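Review: Stavisach Disclosure Tracker, second edition

The tracker follows ministers' declared meetings and gifts.
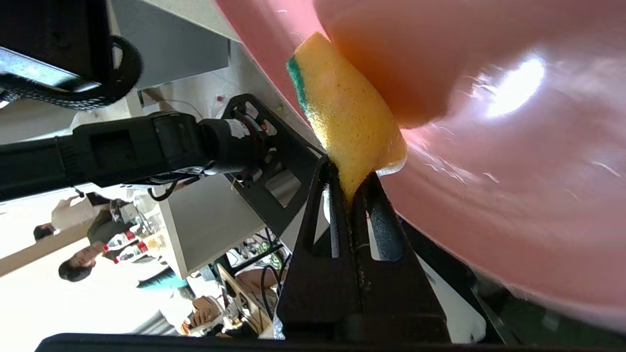
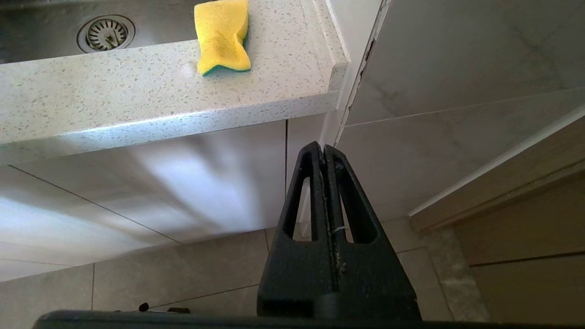
Reviewers in Eten tested the service against 343 published declarations and found 2 errors — both in dates. Searching by party is quick, and filters are marked in plain color, as easy to pick out as a yellow-orange sponge against pink. Coverage of opposition members remains thin. The office recommends it for newsroom use, pending the October update.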